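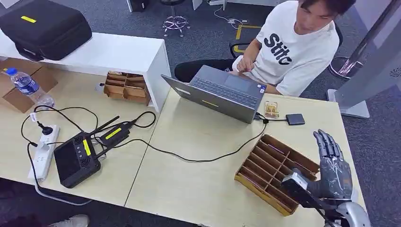
One viewer's letter to the makers of Lellside ran to four pages and asked only that somebody give the vicar his dog back. The dog, she pointed out, had gone to the vet in the spring and the matter had never been raised again. Was it well? Had the bill been paid? She had watched every one of the 1,413 episodes and felt she had earned an answer.

She may have to wait. Lellside, the teatime soap in which a small harbour town suffers more arson than most capital cities, has been off the air since June, and what was announced as a short rest has begun to look like the kind of rest people take in a churchyard. The streaming service Xaba, which took the show over after its old channel lost interest, says it is "having a conversation about the future shape of the programme". In television, a conversation about your future shape is held while you are out of the room.

Soaps used to die properly. A bus went off a bridge, or the pub blew up, and the survivors looked out to sea while the theme tune was played slowly on a piano. Lellside went out on a 30-minute episode about a disputed hedge. Its final line, as things stand, is "I'll put the kettle on, then", spoken by a character who was at that point believed to be her own cousin.

The cast were told by email. So, an hour later and by mistake, were the extras, the caterers and a firm in the next valley that had once hired the production a horse.
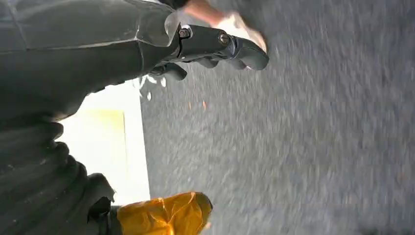 A gripper at the end of a dark grey arm.

What has taken the slot is Drilness, and there lies the grievance. Drilness is a celebrity endurance contest in which moderately well-known people live on a Scottish hillside and vote on who gets the dry sleeping bag. It is made by Budesix, the company behind several other programmes in which people cry in waterproofs, and it costs a good deal less per hour than a harbour full of actors. It is also, I am sorry to report, quite good. I sat down to sneer at the first one and stayed up until one in the morning to find out whether a former weatherman would apologise about the soup.

The Lellside faithful haven't been so easily bought. A petition to bring the show back has gathered 2,584 signatures, a figure its organisers call overwhelming and Xaba calls "noted". There is a campaign song, sung to the theme tune, which unfortunately never had a middle bit, so the song doesn't either. In August 300 fans turned up at the harbour where the outdoor scenes were filmed and held a minute's silence for the chip shop, which is a real chip shop and was open at the time. It did very well out of the afternoon.

I went along, partly for the chips. The mood was somewhere between a funeral and a school reunion. People who knew each other only from message boards shook hands and at once resumed arguments about a paternity test from years back. A woman in a fisherman's jumper explained the Great Flood storyline to me twice — once as it was broadcast, and once as it ought to have been. Hers was better. It had fewer twins in it.

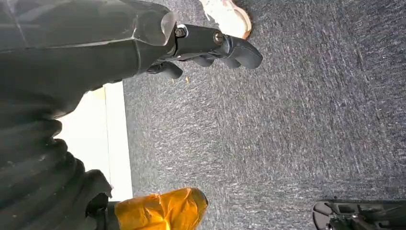 Black gripper, speckled grey carpet.

Nobody there thought Lellside was a masterpiece, and they were rather hurt that I'd asked. They liked that it was on. They liked that you could miss a month with flu and come back to find the same two sisters having the same row in the same kitchen, with new curtains. A show like that takes years to build and about as long as an email to switch off, and the streaming people, who count whether you finish things, have no box to tick for something that was never supposed to finish.

There are rumours of a one-off special. There are also rumours of a podcast, which the fans discuss in the tone other people keep for bailiffs. Xaba will say only that all past episodes remain available, apart from the ones with pop songs in the background, which is most of the weddings.

The second run of Drilness has already been ordered. According to the message boards, two members of the Lellside cast have been approached to take part, and one of them has bought boots. The woman with the question about the dog tells me she will be watching, under protest, in case it comes up.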